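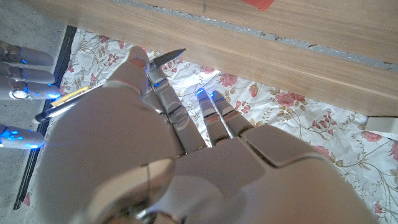
Lucía Alcaraz meinte vorhin in der Kaffeepause, ihr Team bei Clutell habe noch nie so wenig gemeldet wie in den Monaten nach der großen Feedback-Offensive. Daran knüpfe ich an, das passt nämlich wunderbar!

Begrüßung kurz halten, gleich rein ins Thema: Wer hört zu, wenn Mitarbeitende Vorschläge machen?

Zahlen von Wesdale: 781 Vorschläge im ersten Jahr, 749 davon ohne jede Antwort. (Pause lassen, die Zahl wirkt!)

Dann der Teil, auf den ich mich am meisten freue: August, Werk Moya. Zwei Schichtleiterinnen lesen jeden Morgen um halb acht die neuen Zettel laut vor, und noch am selben Tag gibt es ein Ja, ein Nein oder eine Rückfrage. Mehr als 89 Ideen kamen so zusammen, einige davon richtig gut – unbedingt die mit dem Schlüsselbrett erzählen.

Frage ins Publikum: Wann habt ihr zuletzt ein begründetes Nein bekommen?

Falls Zeit bleibt: Trakley und die anonyme Liste. Sonst direkt zur Diskussion.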